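The Reading Room Above the Hardware Store

On the second floor of a brick building on Motavel's main street, up a flight of stairs that smells of paint thinner from the hardware store below, people come to hear strangers read out loud. The series is called Nemalari Readings. It runs once a month from September to May, starts at seven in the evening, and costs nothing to attend.

Fiifi Laryea started it with 16 folding chairs and a music stand. He was working days at a tile warehouse and writing poems at night, and the closest place to hear other writers was the university in Tridusov, more than an hour's drive in good weather. He asked the owner of the building if he could use the upstairs room one evening a month. The owner said yes, as long as he swept up afterward.

The first reader was Laryea. The second was a retired bus driver who had written a long poem about a bridge. Eleven people heard the bridge poem, and several of them still bring it up.

These days the room fills. Laryea has put the limit at 70 chairs, and in November, when the series hosts its annual night for first books, people sit on the stairs. The mailing list has 717 names on it. Most months there are two readers, one from the area and one from somewhere else, and each gets 20 minutes. Laryea keeps time with a kitchen timer and is strict about it. A novelist with four books behind her was once stopped in the middle of a chapter. She came back the next year and read for 18.

The visiting writers are paid 300 dollars, plus gas or a bus ticket. The local readers are paid the same, without the travel. Laryea insisted on that from the time there was any money at all, and it has cost him a few arguments. One early donor wanted a larger fee for out-of-town names, on the grounds that they would draw a bigger crowd. Laryea turned the money down and paid that season's readers from a jar by the door.

The money now comes from three places. The jar still brings in a fair amount. The town gives a small arts grant, renewed every two years. The rest comes from Nutsugah Press, a two-person publisher in Tridusov that prints chapbooks and sells them at the back of the room. In return for a table and a short introduction, the press covers the rent and prints the programs.

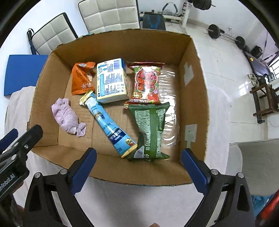
The evening is in two halves, and the break between them is as important to the regulars as the reading. It lasts half an hour. People who came alone tend to leave with a phone number or the title of a book. Laryea gives as much thought to it as to the lineup, having sat through plenty of readings where the audience filed out the second the applause ended. Food helps. There is coffee, and there is a cardboard box that anyone can add to or take from, with a snack bag in red and green, an orange packet with its top already torn, something from Nestlé in pale blue and white. The poets go for it first. Laryea says that a writer who has just spent 20 minutes at a music stand will eat whatever is closest, and that the talk gets better once everyone has something in their hands.

The second half is the open mic. Sign-up is on a clipboard, with ten slots of three minutes each, and it is usually full by a quarter to seven. Some readers have been coming since the first season. Others sign up, hear their names called, and shake their heads from the back row. Laryea moves to the next name and leaves the slot open at the end of the night in case they change their minds. A high school student did this four months running. On the fifth she read a poem about her grandmother's radio, and Nutsugah Press later put it in an anthology.

That anthology, the series' first, came out last spring. It includes work by 38 people who have read in the room, from both halves of the evening, arranged by the month in which they appeared. There are no biographical notes. The print run was 310 copies, and the press has a few left. A second volume is planned, though Laryea would like it to wait until there is enough new work to fill it.

He has a book of his own as well, finished two years ago and still in a drawer. People at the press have asked to see it. He says he is still working on the order of the poems, and that he gets less done between September and May than he should. Summers are for writing. He gets up at five, works at the kitchen table until it is time to leave for the warehouse, and answers mail from people who want to read.

There is a lot of that mail. He replies to all of it, by hand when there is a return address, and tries to offer everyone either a date or an open mic slot. The wait for a featured spot is now more than a year. He has been asked about adding a second night each month, or moving to the auditorium at the middle school, which seats several times as many. He went over to look at it last winter. The sound was good and the parking was easy, but the seats were bolted down facing front, and there was no space for people to stand around at the break.

The series will stay upstairs for the coming season. The doors open at half past six, and the entrance is on the side of the building, past the loading dock.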